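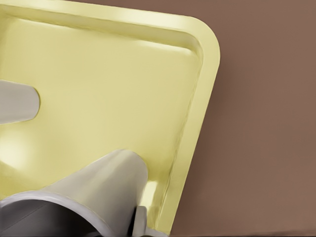 *A yellow tray on a brown surface.*

I stopped eating lunch at my desk in January, and I'm now going to be annoying about it. Sorry! I did it for 11 years, mostly over a keyboard, and I couldn't tell you a single thing I ate in all that time (soup, I guess? a lot of soup).

The office I work in, out on the Bodbridge road, gives us 80 minutes of break across the day, and most of us take maybe half of it. We eat with one hand and answer email with the other, and then we wonder why three o'clock feels like midnight.
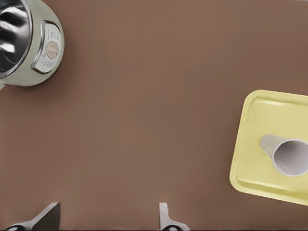 So I started walking out of the building with my sandwich. Some days it's the bench by the Cudilholm bus stop, some days just the kitchen down the hall. My rule is 2 things only, food and a chair. No phone. The first week was awful and I kept patting my pocket like I'd lost a kid. 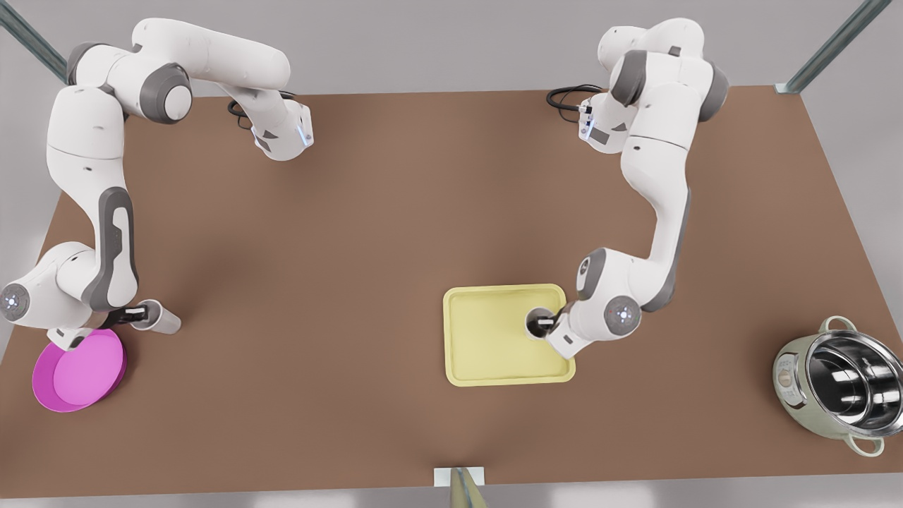 **Amarasinghe**
*Columnist, Medach Weekly*

People tell me they're too busy, and I believe them, I'm busy too. But an email that waits twenty minutes is still the same email. If your boss minds, that's worth knowing about your boss. Start with one day a week, bring something you like eating, and leave the screen on without you.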